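Prarnudus: is the siege of Festgate meant to be this hard?

Forum index > Action > Older consoles > Prarnudus

gkuster
Third evening on the Festgate siege and I'm stuck at the inner wall. Normal difficulty, playing as Egger, level 23, second-best axe from the smith. The first two waves are fine. Then the ram comes up, the gate goes, and my archers are dead before I can run back from the left tower. I've read that you can hold the gate shut if you have enough oil, but I only ever find two barrels. Is there a third?

Also, does it matter which captain you leave on the wall? I've been leaving Gato because he has the most health.

notburga_h
There is a third barrel. It's in the cellar under the chapel and you have to fetch it before you talk to the sergeant. Once the horn goes the cellar door locks.

Gato is the wrong captain for the wall. His men chase anything that retreats, so they climb down the ladders after the first wave and you lose them. Put him in the courtyard.

Leszek B.
Disagree about Gato. He's fine on the wall if you set his squad to Hold before the horn. The order sticks for the whole battle on my copy. I finished it at level 19 like that and only used one barrel.

notburga_h
It doesn't stick on mine. He holds for the first wave, then the cutscene with the ram plays and everyone goes back to the default order. Are you on the patched version?

Leszek B.
No idea. It's the disc, never been online.

notburga_h
That will be it then. The patch reset squad orders after cutscenes. I have it installed.

gkuster
Mine is patched too. So Gato in the courtyard, and who goes on the wall?

notburga_h
The old spearman, whatever his name is in your translation. His men never leave their post.

antigoni_e
I'd skip the oil altogether. People have been repeating the oil advice for years and I've never seen it make much difference. The ram has 1,208 health on normal. A barrel takes off 84 if it lands properly, and it usually hits the shield men instead. You can do that much yourself with one charged swing. The time you spend running between barrels is time you could spend on the ladders.

I kept notes on this on my old blog page, which is still up, so I'll paste the part that matters:

"Stand between the two ladders on the right. Don't kill the ladder carriers, kill the man with the flag behind them. When he goes down the carriers stop for a while. Do this three times and the ram arrives without an escort." 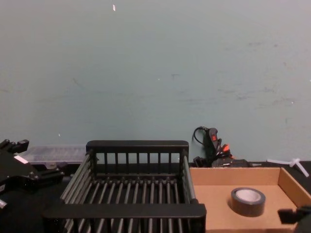

kilian.schnyder: The flag man trick works, but only on normal. On hard there are two of them and the second stays out of reach behind the carts. I tried it for a whole weekend and gave up.

antigoni_e
Fair enough, I've only done it on normal. Gion said normal in his first post.

kilian.schnyder
He did, I'm only adding it for anyone who finds this later. On hard the oil is worth having, mainly for what it does to the shield men. It doesn't need to touch the ram. If they're burning they drop the shields and your archers can finally do something.

gkuster
Tried it last night with the spearman on the wall and Gato in the courtyard. Got the third barrel as well. The gate still went, but I had most of my archers left and the ram was down to a sliver. Then the troll came through and I died in two hits.

So that's progress, I suppose. How do you survive the troll?

Leszek B.
Don't fight him at the gate. Run to the well and go round it. He can't turn quickly, so you get one free hit after every slam. It's dull and it takes ages, but it works at any level.

notburga_h
Agree with Leszek on this one. Keep 40 per cent of your magic bar for when he roars. If you cast during the roar he staggers and you get four or five hits in.

antigoni_e
The well is safe but slow, and the captain's morale drops the whole time you're running in circles. I had the courtyard collapse on me twice like that. I use the stairs by the armoury instead. My notes on it, from the same page:

"The troll won't climb the armoury stairs. Stand on the fourth step and he comes right up to the bottom and swings short. Hit him in the head, step back, wait. His swing has a gap after it, long enough for a full combo but not for a combo and a finisher.

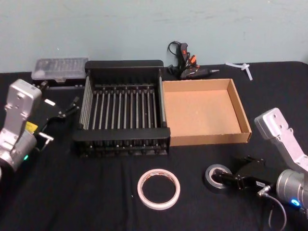
If you do add the finisher he catches you on the way out of it, and from the fourth step that knocks you down to the ground, where he can reach you properly. So three hits, step back, three hits. Goblins will come up the stairs behind him now and then. Kick them off, don't turn round to fight them."

Leszek B.
Never knew about the stairs. Does the camera behave in there? It goes through the wall for me anywhere near the armoury.

antigoni_e
It's bad on the bottom steps. From the fourth one up it settles — you just can't see much of the yard.

kilian.schnyder
Stairs are the same on hard, for what it's worth. He still won't climb them.

gkuster
Done it. Stairs, three hits and back, took me two tries. The spearman's squad was still on the wall at the end and Gato had six men left in the courtyard. Used all three barrels on the shield men in the end, sorry Antigoni.

Now there's a cutscene with a bridge and I have no save point. Do I need to hold on to any healing herbs for the next map or does the shop open first?

notburga_h
Shop opens first. Sell the axe before you cross the bridge, the smith on the far side won't buy it.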